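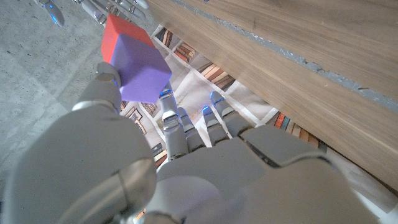
4.3 Grip checks with a foam cube

Run these checks before any Tancombe hand is released for shared use. The Juntunen checklist lets you skip them after a software update. We don't recommend that – an update is when grip settings tend to change.

1. Press the stop button and confirm that both arms hold still. A green line on the console is not proof. Watch the joints.

2. Reset the stop. Pinch the cube between the thumb and fingertips at the lowest force setting.

3. Look at the lights on the fingertips. Blue means the fingertip has power. It says nothing about whether the grip is good, whatever the sales sheet suggests.

4. Hold for 70 seconds, then read the force log. Ignore the "grip quality" score. Elton has never explained how it is worked out.

5. Bring the second hand in slowly and stop before the fingertips touch. Repeat with the roles of the hands swapped.

Note: A soft cube forgives bad settings. Passing here does not clear the hand for hard or sharp parts – see 4.5.

Caution: Keep your own hands out of the work area while the arms are live. The Rindurau soft-contact mode is not a safety function and must not be listed as one in your risk assessment.

If code 1661 appears twice in a row, take the hand out of service.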